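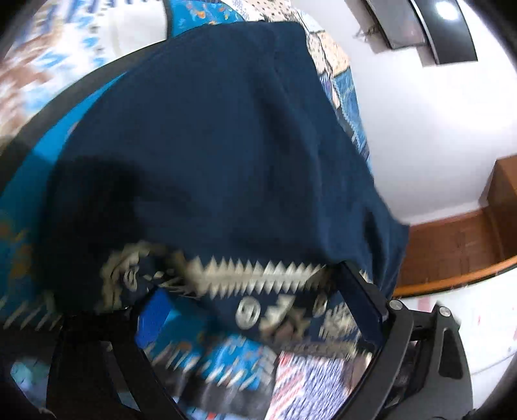
What does Ustine do?

Ustine interviews business buyers after a sale has been won or lost, and tells the seller what the buyer said. Our clients are companies that sell to other companies, mostly software, equipment and services with a sales cycle of several months. They hire us when their own sales records don't explain why deals close or fall through.

About the company

Ustine is a privately owned research firm based in Cunham. We were started by Abdelghani Kettani, who spent 18 years in sales before that, first as a field rep and later as the manager of a regional team. Every quarter his team filled in a field in the customer database called "reason lost." Most of the entries said "price." When he called a few of the lost accounts himself, price came up, but usually after something else: a demo that covered the wrong features, a contract that took too long to come back from legal, a competitor who had been talking to the finance department since February.

He began making those calls for other sales managers he knew, on evenings and days off, and wrote up each one on a single page. The single page is still the format we use for an individual interview. The company was set up once there was more of this work than one person could do alongside a job.

We remain owned by the people who work here. We have no outside investors, and we don't sell software licenses, advertising or contact lists.

What we do for clients

The main service is the buyer interview program. A client sends us a list of closed opportunities, both won and lost. We contact the buyers, ask for a conversation, and hold it by phone or video. Most interviews last less than half an hour. Afterward the client gets the one-page summary, a transcript if the buyer has agreed to it, and a report at the end of each quarter that pulls the interviews together.

A standard program is 80 interviews a year. Smaller programs are possible, but we advise against drawing conclusions about a whole market from a handful of calls, and we say so in the report when the numbers are thin. Some clients start with a pilot of eight interviews to see what the summaries look like and whether their sales team will read them.

We also do the following work:

Customer renewal interviews. The same method, used with existing customers three to six months before a contract ends.

Sales record reviews. We compare what reps entered in the database with what buyers told us and report on where the two differ. This is normally done once a year.

Interviewer training. Some larger companies want to run their own program. We train their staff over several weeks, listen to their first calls, and then step back.

We don't set appointments, generate leads or try to reopen lost deals. If a buyer tells us they would like to hear from the client again, we pass that message on with their permission. We are not paid any differently if it leads to a sale.

How an interview works

Buyers are contacted by email first, then by phone. We name the client from the start. Some research firms keep the client's name back, and there are good reasons for doing so in other types of study, but our interviews concern one specific purchase and the buyer would work it out in the first minute.

The interviewer is never someone who has worked for the client or for one of the vendors that was in the running. Before the call, the interviewer reads the opportunity record and speaks with the rep for a few minutes. We ask the rep to tell us how the deal went in their own words. We do not ask them who was to blame.

On the call we begin with how the buyer came to be looking for a product at all, and move forward in time from there. Price is discussed when the buyer raises it, or near the end if they haven't. We found early on that asking about it first tends to produce a short conversation.

A buyer can decline any question, stop at any point, or ask for part of what they said to be left out. They can see their summary before it goes to the client if they ask for it. Buyers aren't paid. Where their employer's rules allow it, we offer a donation to a charity they choose.

Our tools

Ragab is our question library. It holds the questions we have used in interviews, the order they were asked in, and notes from interviewers on which wordings worked and which confused people. It now has more than 4,000 entries, including the ones we have retired. Interviewers use it to prepare for a call. It isn't sold or shared outside the company, although clients on the training program get a selection from it that suits their market.

Nilel is the reporting site that clients log in to. It shows every interview summary in their program, and lets them sort by product, region, deal size, competitor and outcome. Every statement in a quarterly report links to the interviews it came from, so a reader who doubts something can go and check it. Nilel can send summaries into the common customer databases, and the client decides who on the team can see them. Access is included in the program fee and there is no charge per user.

We built both tools ourselves. Nilel began as a shared spreadsheet, and some long-standing clients still prefer to have their results that way. We send them a spreadsheet.

Who our clients are

Most of them have a sales team large enough that the person in charge no longer sits in on every deal. Typical contacts on the client side are heads of sales, product marketing managers and people in sales operations. Industries include business software, laboratory and medical equipment, logistics, packaging, commercial insurance and staffing.

We don't publish a list of clients. Several of them regard the program as confidential, and a partial list would not be of much use to anyone. Companies that are considering a program can ask to speak to a current client in a similar line of business, and we will arrange a call.

We do not work for two direct competitors in the same product category at the same time. If you ask us for a proposal and we already work for one of your competitors, we will tell you that we can't take the project. We won't tell you which competitor it is.

The people

Our interviewers come from different lines of work. Some have sold for a living, some have bought for a living in purchasing departments, and others come from journalism, market research and teaching. All are employees. New interviewers listen to recorded calls for their first weeks, then do calls with a colleague on the line, and only after that work alone.

Each client has one lead interviewer who stays with the account, attends the quarterly review, and writes the report. Leads carry a limited number of accounts so that they can continue doing interviews themselves. We do not have a separate account management department.

Abdelghani Kettani still runs the company and still does interviews every month. He also reads every quarterly report before it goes out.

The office in Cunham is used by the analysts, the people who look after Nilel, and any interviewers who live nearby. The rest of the interviewers work from home in several time zones, which makes it easier to reach buyers at a reasonable hour.

Privacy and records

Calls are recorded only when the buyer agrees at the start. Recordings are used to check the summary and are then deleted on the schedule set out in the client's contract. Notes are kept for the length of the program. Buyers who want their interview removed can write to us at any time, and we will take it out of Nilel and leave it out of future reports. Reports that have already been delivered can't be recalled, but we will tell the client that the interview has been withdrawn.

We don't use one client's interviews in work for another client. General findings, such as how long buyers take to answer an invitation, are sometimes used in our training, with company names and personal names removed.

Fees

Programs are charged per completed interview, with the quarterly report and Nilel access included. If a buyer doesn't reply or cancels, there is no charge. The price depends on the seniority of the buyers and the languages needed. Pilots are charged at the same rate per interview as a full program. Contracts run for one year and don't renew automatically.

Contacting us

The best way to reach us is the form on the contact page. Tell us what you sell, how many deals your team closes in a year, and what you would like to find out. An interviewer will reply, normally within two working days. The office will be closed from 29th December until after the New Year holiday, and messages sent during that time will be answered when we are back.

If you are a buyer who has had an invitation from us and want to check that it is real, use the same form and include the name of the interviewer who wrote to you. You can also use it to tell us that you would prefer not to be contacted again.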